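두 팔이 서로를 기다리는 법을 배우다
빈리 기술학교 로봇 실습반의 한 학기

빈리(Binley) 기술학교 본관 뒤편의 실습동은 오후 수업이 끝난 뒤에도 불이 꺼지지 않는다. 9월에 문을 연 양팔 로봇 실습반 학생들이 이곳에서 늦은 시간까지 작업을 이어 가고 있기 때문이다. 정원은 26명이며, 전자과와 기계과, 섬유디자인과 학생이 함께 수강한다.

실습반의 과제는 학기 초에 단 한 줄로 공지되었다. 책상 위에 흩어진 생활용품을 로봇 팔 두 대로 정리하라는 것이다. 지도를 맡은 카롤라 린데만 교사는 과제를 일부러 평범하게 정하였다고 설명한다. "공장의 부품은 늘 같은 자리에 같은 모양으로 놓입니다. 집 안의 물건은 그렇지 않습니다. 학생들이 그 차이를 손으로 겪어 보기를 바랐습니다."

수업은 조종에서 시작된다. 학생이 조종 장치를 잡고 두 팔을 직접 움직이면 관절의 각도와 영상이 함께 저장되고, 이 기록이 이후 학습의 재료가 된다. 실습반이 학기 말까지 모으기로 한 시연은 모두 4000회이며, 그 가운데 1000회는 천으로 된 물건을 다루는 동작에 배정되었다. 옷과 가방은 집을 때마다 형태가 달라져 학생들이 가장 어려워하는 대상이다.

섬유디자인과의 아로하 둘런 학생은 천이 접히는 방향을 기록하는 표를 만들어 조원들과 공유하였다. 처음에는 로봇 용어가 낯설어 회의 시간에 거의 말을 하지 않았으나, 지금은 시연 순서를 정하는 일을 맡고 있다. 둘런 학생은 "옷감은 잡는 위치를 조금만 옮겨도 처지는 모양이 바뀐다"며 "재단 수업에서 배운 내용을 여기서 다시 쓰게 될 줄은 몰랐다"고 말하였다.

두 팔의 협응 또한 중요한 학습 주제이다. 한 팔로 충분한 동작과 두 팔이 필요한 동작을 구분하고, 한쪽이 물건을 잡는 동안 다른 쪽이 어디에서 대기할지를 정해야 한다. 와카스 와라이치 학생이 속한 조는 좁은 공간에서 그리퍼끼리 부딪치는 문제로 3주를 보냈다. 이 조는 조종자 두 사람이 구령을 맞추는 방식을 시도하였다가 포기하고, 한 사람이 양팔을 모두 맡는 방식으로 돌아섰다. 와라이치 학생의 실습 일지에는 "오른팔이 급하다"라는 문장이 여러 날에 걸쳐 적혀 있다.

물건의 선정은 학생들에게 맡겨졌다. 각 조는 집이나 기숙사에서 쓰던 물건을 가져와 목록에 올리고, 크기와 재질, 예상되는 난점을 적어 제출한다. 딱딱한 것과 부드러운 것을 반드시 섞어야 하며, 깨질 우려가 있는 물건은 담당 교사의 확인을 거친다. 배치는 시연마다 바꾸는 것이 원칙이다.

장비 운영을 담당하는 딕비 시핸 교사는 정비 교육에 수업의 상당 부분을 할애한다. 케이블의 고정 상태를 살피고 관절의 영점을 맞추는 작업은 조별로 돌아가며 맡고, 점검표에 서명한 조만 전원을 넣을 수 있다. 시핸 교사는 "학생들이 처음에는 점검 시간을 아까워하지만, 헐거운 나사 하나로 오후를 통째로 잃어 본 조는 점검표를 꼼꼼히 쓴다"고 전하였다.

실습반은 학기 말에 해페타(Hapeta) 학생 로봇 경연에 출전할 예정이다. 출전 조는 내부 평가를 거쳐 선발되며, 선발되지 않은 조의 시연 기록도 공동 자료로 함께 쓰인다. 학교는 다음 학기에도 실습반을 운영하기로 하고 수강 신청 안내를 준비하고 있다.
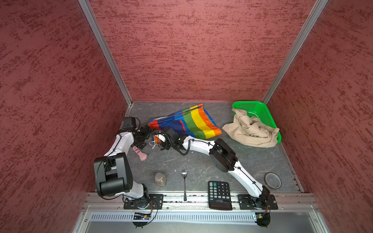
양팔 로봇 실습 작업대. 바닥에 향신료 병과 숟가락, 계산기, 테이프가 놓여 있고 안쪽에 무지개 줄무늬 천 가방과 초록색 바구니가 보인다.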